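Jollska planner add-on: two months in

I've been running Jollska on my own machine since September, mostly in the evenings after work, and I keep getting asked whether it's any good, so I'm finally writing it up. Short version: yes, mostly, with one thing that drives me up the wall.

If you haven't met it, Jollska is a motion planner for two-armed robots that plugs into a simulator. You give it a room, a robot and somewhere you'd like the hands to end up, and it works out how to get them there without clouting the furniture. I use it with Holtunari, the simulator, and I gather it'll talk to others, but I haven't tried.

Setting up took me an evening. The installer is lovely! It found my simulator by itself, asked me two questions and got on with it. The manual is less lovely. The page on joint limits is plainly left over from an older version (half the menu names are wrong), and I only got through it because Gonzalo Soler had posted his settings on the forum. Thank you, Gonzalo.

Now the planning itself. For a single arm reaching into open space it's quick, quick enough that I stopped looking at the timer. With both arms moving at once it slows down, as you'd expect, but the paths look sensible and the elbows don't go off on those silly detours I used to get with my old planner. I left a batch of 3000 random goals going overnight and came down to a tidy log with every failure sorted by cause – collision, out of reach, ran out of time. That log is my favourite thing in the whole package. Senyo Asamoah told me to turn the smoothing up to 8 and he was right, it's much nicer to watch.

What about rooms with proper furniture in them? I built a bedsit for that, with a bed, a table and chairs, and far too much time spent on drawer colours.

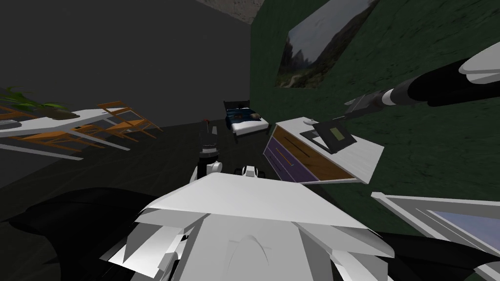
Clearance checking is where Jollska earns its keep for me. You set how close a hand may come to anything solid, and it sticks to that for the whole path and doesn't only check the end point. The right gripper over the back corner of the dresser is just the kind of goal I care about, with a picture frame standing on the same top and not a lot of room to be clumsy in. You can give single objects their own margin too, so I've got a fat one on the frame and a thin one on the dresser. Bliss.

The thing that drives me up the wall is the viewer. It follows the robot's own tilt and there's no button to level it, so whenever the body leans you're reading the room on a slant. Dale Penner wrote a little script that puts the horizon back, but it has to be run again each time you load a room, and I always forget. Please, just give us a button.

Would I pay for it again? I would, and I've already renewed. If you only ever plan for one arm you could save your money and stick with the free version, which does that bit just as well. I'm trying the drawers next, once I've worked out how it wants the handles marked up.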